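Lallonside Tenant Records and Advice Project
Progress report to the Grindura Fund
27/02/2024

1. Purpose of the grant

The grant supports free housing advice for tenants in Lallonside and the sorting of case papers left by the former advice office. This report covers the second half of the grant period.

2. Work completed

The advice desk has opened twice weekly without interruption. In this period 512 households received help, mostly with deposits, repairs and rent notices. Cases that required a lawyer were passed to the Khương legal clinic under the agreement signed in December.

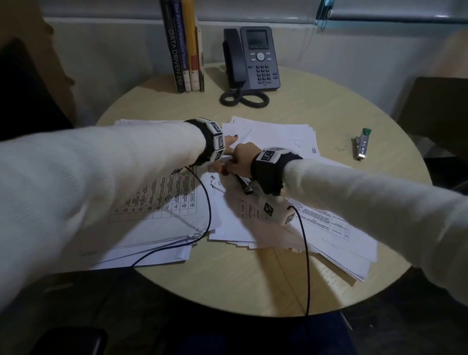 Demand was highest in the weeks after the new rent notices went out. Opening hours were extended by two hours on each advice day, and the extension will remain in place until the end of the grant period. The cost has been met from the existing staff budget.

The former office kept its files by street and not by tenant, so the papers of a household that moved were often divided between several boxes. Edit Bodnár has prepared a name index that brings these together. It now covers 900 case files – all of those opened under the old system. 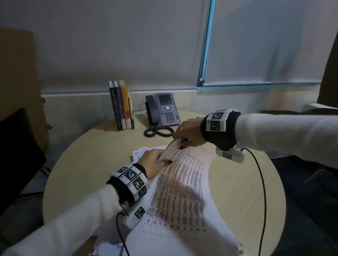 Shota Fujimoto asked whether tenants would be told that their old papers had been kept, and noted that some may prefer to have them returned. The project accepts this point. A letter has been drafted and will go out with the next round of mail, giving each tenant 8 weeks to reply.

3. Matters outstanding

The lease on the Costumetti building ends in the summer. The owner has offered a renewal at a higher rent, and the project has asked for the terms in writing. Evening appointments have not begun, as the second adviser post is still vacant. It was advertised again this month with a revised job description.

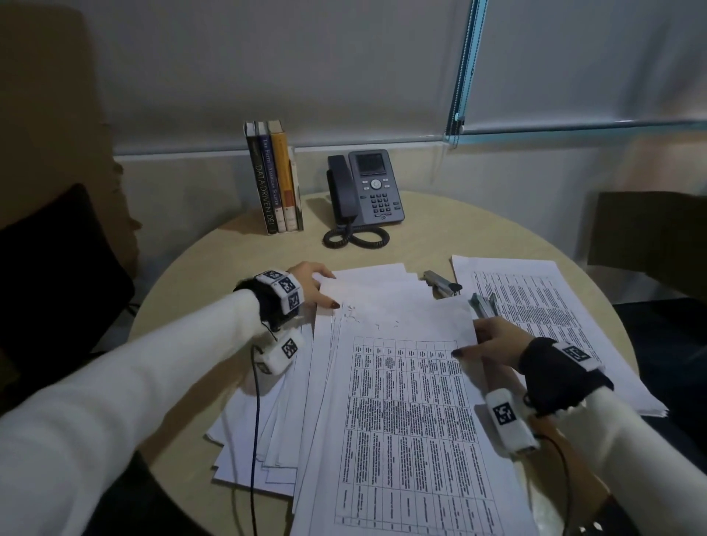 4. Budget

Spending is within the approved total. Printing and postage are over budget, while salaries are under budget owing to the vacancy. The project requests permission to move the unspent salary funds to postage and to the cost of interpreters. A revised budget table will be sent with the next claim.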